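To: Members, Regional Policy List
From: Lejla Leka, Secretariat
Date: Feb 25, 2020
Subject: Re: Consultation on public holiday and shop opening rules

Dear members,

Thank you to all who have written regarding the consultation on Sunday and public holiday trading. The Secretariat has received a number of questions similar to the one below, and I am replying to the full list so that everyone has the same information.

On Mon, the Pleltetti branch wrote:

> We understand that the Ministry intends to let municipalities set their own
> opening hours on public holidays. Our members in Pleltetti would like to know
> whether this applies to shops under the present size limit, and whether the
> petition we forwarded in December will be entered as part of the record. It
> is also unclear to us if Skornutmont is to be treated as a border
> municipality. The last notice said one thing and the map said another.

With respect to the first question, the draft bill does not change the position of small shops. They may already open on all public holidays except two, and this will remain the case. The proposed change concerns larger stores only. A municipal council wishing to extend their hours would have to adopt a decision each year and publish it before the holiday calendar takes effect.

The petition has been registered. It carried 1671 signatures on delivery, of which 1289 were accepted after the residence check. The threshold for a parliamentary hearing is 3000, and the petition therefore does not by itself oblige Parliament to hold one. It will, however, be attached to the consultation file and made available to all members of the Labor and Trade Committee.

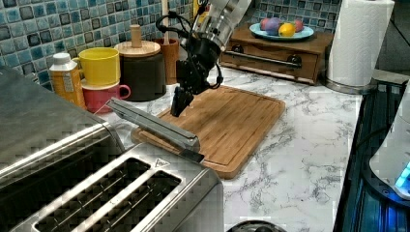 As regards Skornutmont, the map is correct and the notice was not. The municipality is classed as a border municipality for the purposes of the bill, together with Botum. A corrected notice has been sent to both town halls. Branches that based their response on the earlier text may submit a replacement, which should be clearly marked as such.

Several members have also asked about compensation for staff required to work on a holiday. The Seppälä report recommended a fixed supplement in law. The draft leaves the matter to collective agreements. The Secretariat's own submission supports the recommendation of the report, and branches are free to take a different view in their responses.

Responses should be sent to the Secretariat in writing, with the name of the branch and of the person authorized to sign. Individual members may write directly to the Ministry. Please do not send responses to this list, as messages posted here are not forwarded.

Sincerely,

Lejla Leka
Secretariat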